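Refinishing a matte white tabletop – satin or dead flat?
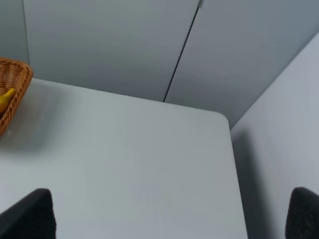 Tabletop, rounded corner, basket on the left

mbelay
Planning to recoat a light gray-white table with a waterborne 2K poly. Color stays as it is. I can't settle on sheen. Dead flat hides scratches, but I've read it burnishes where forearms rest. Spraying HVLP, 3 coats.

k_tamiru
Satin. Flat finishes get their low sheen from matting agent near the surface. Rub it long enough and you polish those particles down, and you can't buff the shine back out. Satin has less to lose.

Todard
Disagree. That was true of older single-component products. A crosslinked 2K flat holds up fine if you let it cure. Most of the burnishing complaints I see come from people who put the table back in use after 4 days.

k_tamiru
Cure time helps with chemicals and blocking. It does very little for burnish. I've run rub tests on both.

Todard
How many rubs, and with what?

k_tamiru
100 double rubs, dry cotton, panels cured 4 weeks. The flat panel showed a visible patch at a low angle. Satin didn't.

ezeleke
Same product line for both?

k_tamiru
Yes. Same lot of hardener too.

mbelay
Useful. What about the rounded corner? Last time I got dry spray on the radius.

ezeleke
Gun too far out, or you're flicking your wrist around the curve. Do the edge first at reduced fluid, then the top, overlapping each pass by half. Scuff with 320 between coats and go easy on the corner – it cuts through there first.

Todard
Agree on the corner. Still using flat on mine.

mbelay
Going with satin. Starting Tuesday if the humidity drops.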